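Lesezeit: 4 Minuten

Protokoll der Besprechung Werkstatt und Lager
Juli, Mittwoch, Beginn 14:10 Uhr
Ort: Halle 2, Stehtisch am Packplatz
Anwesend: Werkstatt, Lager, Einkauf, Reinigung (ab TOP 3)
Protokoll: Lager

TOP 1: Protokoll der letzten Sitzung

Das Protokoll wird genehmigt. Das Lager merkt an, dass der Satz »Die Behälterfrage ist damit geklärt« gestrichen werden sollte. Die Werkstatt möchte ihn stehen lassen. Er bleibt stehen, mit dem Vermerk, dass das Lager ihn für verfrüht hält.

TOP 2: Graue Behälter, Zustand und Ersatz

Der Einkauf berichtet über das Angebot von Fekwood. Angeboten werden 32 offene Behälter in Grau, Liefertermin nach Absprache. Fekwood bezeichnet die Innenböden als »dauerhaft kratzarm«. Das Lager fragt, was kratzarm heißen soll und nach wie vielen Monaten das noch gilt. Der Einkauf kann dazu nichts sagen, im Angebot steht keine Prüfung. Die Werkstatt hält die Formulierung für Werbung und bittet, sie nicht in die Begründung der Bestellung zu übernehmen.

Gegenangebot von Onen: günstiger pro Stück, aber Mindestabnahme 63. So viele Behälter haben wir nie gleichzeitig gebraucht. Der Vorschlag, den Überschuss »auf Vorrat« zu nehmen, wird vom Lager abgelehnt, weil der Stellplatz hinter dem Rolltor schon jetzt mit Kartonagen belegt ist. Der Einkauf verweist auf den Stückpreis. Das Lager verweist auf den Gesamtpreis.

Längere Aussprache darüber, ob überhaupt Ersatz nötig ist. Die Werkstatt meint, ein verkratzter Boden störe beim Ablegen und Herausnehmen von Teilen niemanden. Das Lager hat Zweifel: In einem verschmierten Behälter lasse sich schlecht erkennen, ob Abrieb von den Teilen stammt oder schon vorher da war. Die Werkstatt fragt, wann das zuletzt ein Problem gewesen sei. Das Lager nennt die Reklamation aus dem Frühjahr. Die Werkstatt bezweifelt, dass diese mit den Behältern zu tun hatte. Unterlagen dazu liegen in der Sitzung nicht vor.

Beschluss: Keine Bestellung bis zur nächsten Sitzung. Der Einkauf fragt bei Fekwood nach einem Musterbehälter, kostenlos oder gar nicht.

TOP 3: Reinigung der Behälter

Die Reinigung stellt das neue Mittel vor, das von Krūmiņa empfohlen wurde. Es soll Schmierspuren in einem Arbeitsgang lösen. Ein Versuch an 10 Behältern wurde durchgeführt. Ergebnis laut Reinigung: »zufriedenstellend«. Auf Nachfrage: Es gibt keine Aufnahmen von vorher, und es wurde auch kein Behälter zum Vergleich nur mit Wasser gewischt. Das Lager sieht damit nichts belegt. Die Reinigung sagt, man sehe den Unterschied doch. Das Lager sieht ihn nicht.

Einigkeit besteht darüber, dass Kratzer durch kein Mittel weggehen und dass in der Mängelliste künftig zwischen »verkratzt« und »verschmiert« zu unterscheiden ist. Bisher steht dort beides unter »unsauber«, womit niemand etwas anfangen kann.

Beschluss: Der Versuch wird wiederholt, fünf Behälter mit Mittel, fünf nur mit Wasser. Wer auswertet, soll nicht wissen, welcher welcher ist. Die Reinigung hält das für übertrieben und trägt es mit.

TOP 4: Arbeitstisch

Die helle Holzplatte bleibt vorerst. Der Antrag, eine Gummimatte unter den Behälter zu legen, war in der Pilotgruppe Valley gestellt worden. Begründung: Der Behälter verrutsche. Die Werkstatt hat das nach eigener Aussage nie beobachtet. Das Lager auch nicht, will es aber nicht ausschließen. Gemessen wurde nichts. Vereinbart wird, die Lage des Behälters mit zwei Bleistiftstrichen auf der Platte zu markieren und eine Woche lang abends nachzusehen. Danach wird über die Matte gesprochen, vorher nicht mehr.

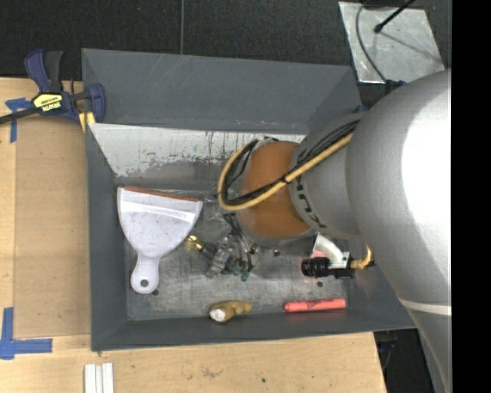

Zuletzt geändert: Juli, Mittwoch, 16:45 Uhr (TOP 4 ergänzt)

Zum Zustand des Behälterbodens wird zu Protokoll genommen: verkratzt, verschmiert, spiegelt ungleichmäßig. Die Werkstatt besteht auf dem Zusatz »gebrauchsfähig«. Das Lager stimmt zu, solange »gebrauchsfähig« nicht später als »einwandfrei« zitiert wird. Das ist beim letzten Mal so geschehen.

TOP 5: Mängelliste

Die Liste umfasst derzeit 29 Einträge. Das Lager bezweifelt, dass alle noch aktuell sind; mindestens zwei betreffen Regale, die es nicht mehr gibt. Die Werkstatt schlägt vor, alles zu löschen, was älter als ein Jahr ist. Abgelehnt. Alter allein sagt nichts darüber, ob etwas repariert wurde. Jeder Bereich geht seine Einträge durch und streicht nur, was er selbst angesehen hat.

TOP 6: Verschiedenes

Der Einkauf bittet, Wünsche nicht mehr auf Zetteln am Packplatz zu hinterlassen. Die Werkstatt fragt, ob E-Mails denn gelesen würden. Wird mitgenommen.

Das Besenfach ist wieder abgeschlossen, der Schlüssel liegt beim Lager.

Offene Punkte:
- Musterbehälter anfragen (Einkauf)
- Unterlagen zur Reklamation aus dem Frühjahr heraussuchen (Lager)
- Zweiter Reinigungsversuch (Reinigung, Auswertung Werkstatt)
- Bleistiftmarkierung prüfen (Lager)
- Mängelliste durchsehen (alle)

Ende 15:25 Uhr. Nächster Termin wird noch abgestimmt.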